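How to put together a themed song evening in a small hall

I've put on more of these than is sensible now, and people keep asking me how it's done, so I've finally written it all down in one place.

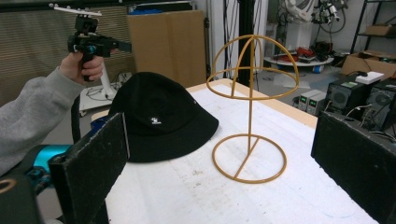 Slavica Radulović wrote to me after the last one to say I should start with the running order and leave the hall until later, as she once booked a lovely room and then found she had forty minutes of music and a two-hour hire to fill. She's right, so that's where I'll start.

Step 1: Pick a theme narrow enough to be useful

"Folk songs" is no theme at all. You'll be buried in choices and everyone will argue. "Songs about rivers" is better, and "songs sung by people who worked on one river" is better still. Our best evening was built round a single songbook printed in 1868 that a friend of a friend found in a box of sheet music. It had 87 songs in it, a good many of them dreadful, and going through them at the kitchen table was half the fun (the one about the drowned pig very nearly made it in).

You don't need an old book, of course. A composer will do, or a town, or a trade. Just make sure you can say it in one breath when someone asks you at the bus stop.

Step 2: Make the long list, then cut it

Play or sing through everything you might use, even badly. I do mine at the piano with one finger and a pencil behind my ear. Put a tick by anything you'd be happy to hear again the same evening and cross out the rest. Then do it again a few days later, when you're less fond of everything!

For a normal evening with an interval I want two halves of music, neither of them longer than people can comfortably sit on a stackable chair. Time each song properly with the repeats in. Songs are always longer in the hall than at home, and that's before anybody has introduced them or tuned a guitar.

Step 3: Put them in order

Write each title on a slip of paper with the key, the speed and who's performing. Lay the slips on the floor and shuffle them about. What I look for:

Open with something everybody can play in their sleep. Nerves are worst in the first five minutes.

Never put two slow songs in a minor key together unless you want to hear coughing.

Leave gaps for people to swap instruments. If your fiddle player is also your mandolin player, give somebody else an unaccompanied verse in between.

End the first half on something loud. It gets them talking in the queue for tea.

Keep one song the audience can join in with, and put it second from last. Last of all feels like school assembly, and I couldn't tell you why.

Gus Blackwood and I nearly fell out over the order for the river evening. He wanted the lament to close it and I wanted the rowing song. We did it his way in rehearsal and my way on the night, and he still brings it up.

Step 4: Check who owns the songs

Very old songs are usually fine, but an arrangement of an old song may not be, and neither may a modern translation of the words. Look at the bottom of the first page for the small print. If you're singing newer material in public you'll most likely need a licence, and quite often the hall has one already, so ask them before you go paying for another. Ask early. I once left it to the week before and spent a very hot afternoon on the phone.

Step 5: Find your room

Clap your hands in it. If the clap hangs about, you'll want fewer instruments and slower words. If it dies straight away you'll want people sitting close. Go at the same time of day as your concert, too. The Oyelaran Rooms are perfectly quiet at 11 in the morning and have a tap class overhead at 7 in the evening.

Other things to ask: is there a piano, and when was it last tuned? Can you get in early? Who locks up? Is the tea urn included? (We've been charged separately for an urn. I'm still cross.)

Step 6: Rehearse the joins

Most groups I know practise the songs over and over and never practise getting from one to the next. Do at least one run where you start with the last verse of each song, stop, walk to your new places and play the first verse of the following one. It's dull, and you'll find every missing capo and music stand in the building.

For the Cerkorora evening, which had three singers and a small choir, we did 2 of these runs and I wished we'd had time for another.

Step 7: Write the talking

Somebody has to say something between songs. Keep it short and write it out in full, even if you then put the paper away. Where the song came from, what it's about if the words aren't in English, and one odd detail if you've got one. Don't tell them the whole plot. And please practise the names aloud! If you're singing in a language you don't speak, find someone who does and ask them to listen to your vowels. Slavica sat through mine and winced only a bit.

Step 8: The programme and the tickets

One folded sheet is plenty. Titles, performers, words for the joining-in song in nice big type. We print 30 more than we've sold tickets for and they always go, mostly to people who've lost their first one under a chair.

Put the start time on the poster and the time doors open as well. Put the interval on it if you're serving anything.

On the night

Pin a copy of the running order on both sides of the stage, write it in thick pen, and bring tape. Tune before the doors open. Have somebody who isn't performing look after the lights, and give them the order too, with the quiet endings marked so the lights don't go up over the last note. Enora did ours in March with a torch in her teeth and never missed one.

If a song falls apart, stop, smile and start it again from the verse. I've done it twice with the rowing song.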